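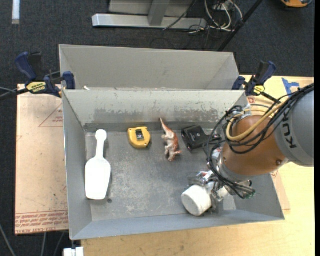
Can Machines Do the Chores Yet? Frequently Asked Questions

These are the questions we get most often from people who have read about household robots, or who run a small shop and wonder if one would pay for itself. The answers are kept short. We update the page when something changes.

So can a robot tidy up or not?

Partly. An arm that is bolted down, working over one bin or one table, can pick up a fair range of things and put them somewhere else. A machine that walks into your kitchen and deals with whatever it finds there is a different matter, and you can't buy one that does it well.

Why does everyone test with bins of odd objects?

A mixed bin is close to what a junk drawer or a parts tray looks like. Take a plastic scoop, a tape measure and a small toy animal. The scoop has a wide flat blade and a narrow handle. The tape measure is chunky. The toy has thin limbs and a long tail. Each one needs to be held in a different way, and the arm has to work that out before it closes on anything. A person does it without thinking.

Is it easier if the objects are spread out?

Yes, much easier. Things lying in a loose row with space between them are the gentle version of the job. Pile them up and the machine has to decide which one is on top, and whether pulling it will drag the others along. If a supplier shows you a demonstration, ask to see it with a heap.

What about the walls of the bin?

They get in the way more than people expect. Anything lying close to a wall leaves less room for the gripper. Bins with sloping sides help a little. Some shops change their bins before they change anything else, and that is money well spent.

Fingers or suction?

Suction is quick on flat, smooth, sealed surfaces, such as boxes and bottles. It does badly on cloth, mesh and small rounded things. Fingers handle odd shapes better but need space on both sides. Many work cells end up with both, and the extra hoses and cables have to be routed so they don't snag when the wrist turns.

How fast are they?

In our own Nuton trial we ran 470 picks from mixed bins over one shift. The arm got 392 of them on the first try. Another 51 took a second try, and the rest had to be done by hand. A person would have finished well before lunch. The arm's advantage is that it will do the same thing again at two in the morning.

Can it put things back where they belong?

If "where they belong" means one of a few fixed spots, yes. If it means the drawer where your family keeps the tape, someone has to teach it that, and teach it again when you move the tape.

Which chores are closest to being solved?

Vacuuming open floor and mowing a plain lawn are the old standbys. In shops, loading a machine with identical parts is routine work for an arm. Sorting mixed items into bins is usable with a person checking. Folding laundry can be done slowly. Loading a dishwasher after a real dinner is still hard. Cleaning a bathroom is further off than that.

Is it safe to have one at home?

We would not put a full-size industrial arm in a house. They are heavy and strong, and in a shop they normally work behind a fence or a scanner. The smaller arms sold for working near people are slower and weaker by design, and that limits what they can lift.

What does it cost to try?

The arm is only part of the bill. Budget for the gripper, the camera, the mounting, a safety review and somebody's time. Vasić, a small packing shop we worked with, spent $3,000 on brackets, bins and clamps alone before the first useful pick.

Will it replace my shop helper?

Not the one you have now. It may take over the dullest two hours of the day. Someone still has to refill the bins, clear the jams and pick up what gets dropped.

Who answers these questions?

Ognjen Đorđević writes the page. Send new questions through the contact form. Mail is read on Tuesday.

Related pages
Girik gripper: first notes
Choosing bins for mixed parts
Nemach visit, November
Laundry folding: where it stands
Cable routing on a six-axis arm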